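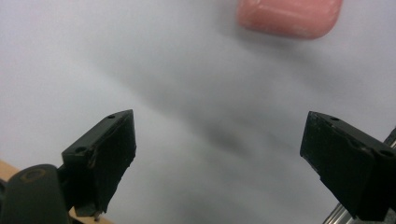

Hand gripper check, after the drop fault
Site: Orero, bench 4
Unit: Plilitz hand tool
Date: 16/07/2026
Checked by: Diễm Trình

Fingers, wear on edges: FAIL. Chips and scratches both sides. Swap as a pair, don't mix old and new.

Finger screws tight: OK now. One on the left was a quarter turn out. Threadlock still to do.

Open and close, full travel: FAIL. Sticks near closed, then snaps. Pinch hazard, D.T. got a fingertip in it. No cut, reported anyway.

Grip hold, soft block: FAIL. Slipped on the first lift. Log has the same fault at cycle 2,460, code 163. Was cleared and nobody wrote it up, pls dont do that.

Trigger return spring: OK

Cable and strain relief: OK, bit stiff at the plug

Stop button: OK, tried twice

Rail clamp: not checked, ran out of time

Work surface flat: redo. Cover sheet ruckled, pull it tight before next run.

Result: OUT OF SERVICE. Tag is on the handle.

Parts: finger set from Drornetti, order 541, not here yet.

Comment Z. Charvát: agree. Want the snap looked at before new fingers go on, could be the slide and not the pads. Rail clamp has to be done befor sign off.

Recheck: open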